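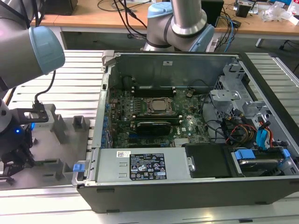

I have been using Lisby for two months to schedule posts and keep track of referral links, and these are my notes on it. Lisby is a social sharing tool that pays small token rewards when people click through and sign up for something you posted. I found it through Ayuba Darko, who had already moved there from Fevarden.

Setup was quick. You connect your accounts, pick a default tag and set a daily limit. The free plan allows 35 scheduled posts, enough for me. Posting to several networks at once works, but the preview cuts long captions in the wrong place, so I check each one by hand. 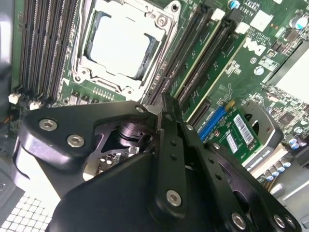
Rewards are the weak part. My balance stood at 3839 tokens at the end of September, and the minimum cash-out went up while I was saving. My better posts were hardware ones. They got more clicks than any of my app links. Lisby's stats page showed that clearly - it breaks clicks down by network and by hour.

Support answered me in some 32 hours. Helmi Pelkonen fixed a duplicate account link and was polite about it.
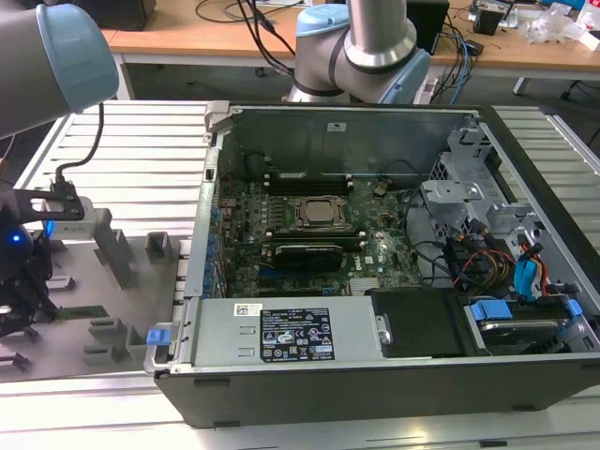 Compared with Fevarden

Fevarden pays out sooner but has no scheduler, and its link pages load slowly on a phone. I would keep Lisby for the scheduling and treat the tokens as a small extra. The paid plan is hard to justify unless you post every day.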